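Home | News | Robotics | Events | Forum | Contact

Robot arm freezes over the cutting board, and Noltance wants your logs

Monday, March 11, 2019
By Branislav Sýkora

The Pretport home-robot project has hit its first real safety snag, and it's a fascinating one! Its arm practices small kitchen jobs at a bamboo board on the floor, and on its 16th run of the day it stopped dead and ignored the stop button for 3 seconds before the motors let go. 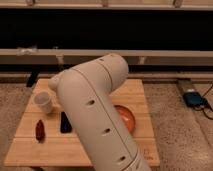

The Pretport arm at its board, with the cup to the left and the orange bowl to the right.

No one was hurt and nothing broke. The team at Noltance, who wrote the control software, traced the delay to a message queue that fills up when the elbow joint reports an error over and over. The stop command was waiting in line like everything else -- a scary thing to find, and a great thing to find early.

A fix is already being tested. Stop commands now skip the queue, and speed is capped at 50 percent until the arm gets through 100 clean runs. 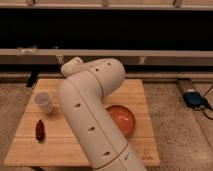
Cup, bowl and board are part of the practice setup.

MacKinnon, the lab hosting the work, will publish the full fault report in July. I can't wait to read it. If you run the same software, send in your logs!

Comments (3)

vondeo_fan: Had the same lag on mine last year. Glad it has a name now.

K. in Ohio: So was the button wired through software only?? Yikes.

tinbender: Following this one.

Older | Newer | Back to top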